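**Caderno da bancada – outubro, entrada da tarde**

Colas outra vez. A Leanne Greenwood mandou de Susamthorpe a folha do adesivo Kistar com a promessa de sempre: «pega inicial imediata, resistência total à humidade». Já li isto em tantos rótulos que só acredito no que descolar à minha frente. A folha não diz em que madeira testaram nem com que pressão. Pedi os dados em bruto e recebi o mesmo PDF com outra capa.

Montei então o ensaio à minha maneira. Faia contra faia, topo serrado e face aplainada, juntas sobrepostas, metade com Kistar e metade com a Bunting, a vinílica que usamos há anos e de que ninguém se queixa (o que também não prova nada). Grampos apertados com a chave dinamométrica pequena, a que prende um bocado no início do curso. 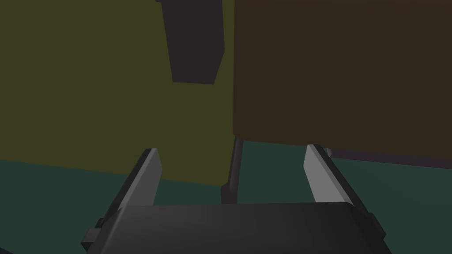
Continuo sem saber se a pressão conta tanto como dizem os manuais. A Caroline Kashindye jura que sim e aperta até a cola sair toda pelos lados. Eu acho que ela deixa as juntas secas. Ficou combinado que ela prepara um lote e eu outro, com a mesma madeira e no mesmo dia, e que ninguém vê os números do outro antes do fim.

### Lote A (meu)

1. Lixar só com grão fino, limpar com pano seco. Nada de acetona desta vez, que da última mudou a cor da faia e ficámos a discutir se tinha mudado também o resultado.
2. Cola numa face só. A folha da Kistar manda aplicar nas duas, mas o exemplo que vem na página seguinte mostra uma. Segui o exemplo e anotei.
3. Fechar em menos de 5 minutos. Consegui em todas menos na última, que escorregou e teve de ser reposicionada. Marcada com um X a lápis.
4. Grampos durante 9 horas. Não é o tempo da folha, é o tempo que a oficina está fechada. 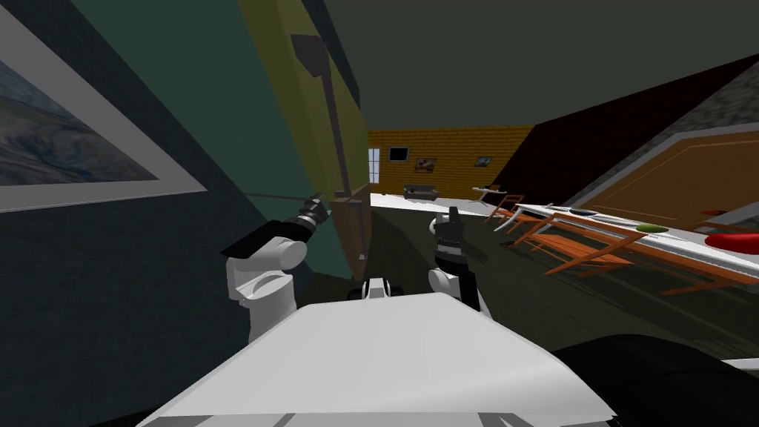 5. Cortar as rebarbas com formão, sem lixar, para não aquecer a linha de cola.
6. Guardar na prateleira de cima, longe do radiador. A humidade foi lida no aparelho velho: 70 %. Não confio no aparelho velho. O novo continua em Prurthorpe para calibrar.

### Primeiras roturas

Parti duas juntas antes do tempo, por impaciência. Na Bunting, rasgou a madeira, como de costume. Na Kistar, a linha abriu limpa de um lado e arrancou fibra do outro. Pode ser cura incompleta, pode ser a tal questão de uma ou duas faces. Com 2 provetes não se conclui nada e não vou escrever à Leanne com base nisto, embora apeteça.

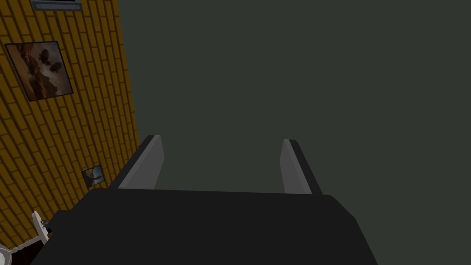
*Vista para o fundo, pouca luz.*

### Por resolver

- A prensa de rotura salta quando a carga sobe depressa. Ou o manómetro tem folga ou sou eu que dou à alavanca aos sacões. Repetir devagar com uma junta de sacrifício.
- A Caroline quer incluir carvalho. Por mim, só depois de a faia dar valores que se repitam. O tanino vai baralhar tudo.
- Imersão em água: a folha fala em «resistência total», sem norma e sem duração. Vou usar um balde e uma noite inteira.
- A junta com o X fica fora da média, mas parte-se na mesma.
- Perguntar à Leanne se o lote que nos mandou é o mesmo do ensaio deles. A etiqueta do frasco tem o número raspado.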